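Ettore Guerra is still a little hoarse when he picks up the phone. He played two sets in Brusimley the night before, and the second one ran long because people wouldn't let the band leave. "We had 50 minutes of songs and they wanted another hour!" he says, laughing. "So we played the new ones twice."

The new ones come from Cirillo, the second album by Prarkusano, the duo he started with accordion player Corrado Sanna. It came out on 8th March through Iletik, and I have had it on repeat ever since. It's a dance record at heart, but the slow songs are the ones that got me – especially "Salt Road," where Guerra sings so quietly that you hear the bellows breathing behind him. 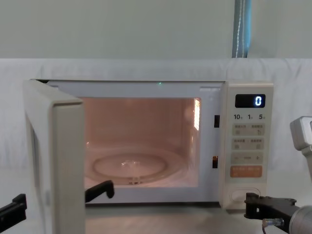

"Corrado hated that at first," Guerra says. "He wanted to clean up the breathing. I told him, leave it, that's you, that's your instrument talking. We argued for a whole afternoon and then he went home and listened to it in his car. He called me and said, okay, don't touch anything."

Sanna, who joins us halfway through the call, tells it a bit differently. "It was two afternoons," he says. "And I still think the second verse is too loud."

They wrote most of the songs on an old nylon-string guitar that Guerra bought for 775 euros, almost all the money he had that winter. The drums came last. For the title track they asked 20 friends to stomp and clap in a school hall, and you can hear someone whooping before the final chorus (it's Sanna's sister, and she wants a credit on the next pressing). 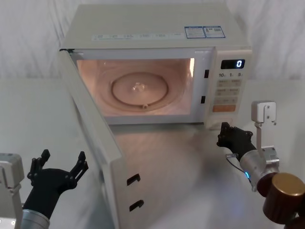
"I love that whoop more than anything I sing on the album," Guerra says. "When we play it live now, the crowd does it for her."

The first pressing was 300 copies on vinyl, and the label is already talking about a second. A short run of shows starts in April, with a fiddle player added for the bigger rooms. I ask if there are plans for a third album, and both of them start talking at once.

"We have four songs," says Guerra.

"Three," says Sanna. "One of them is terrible."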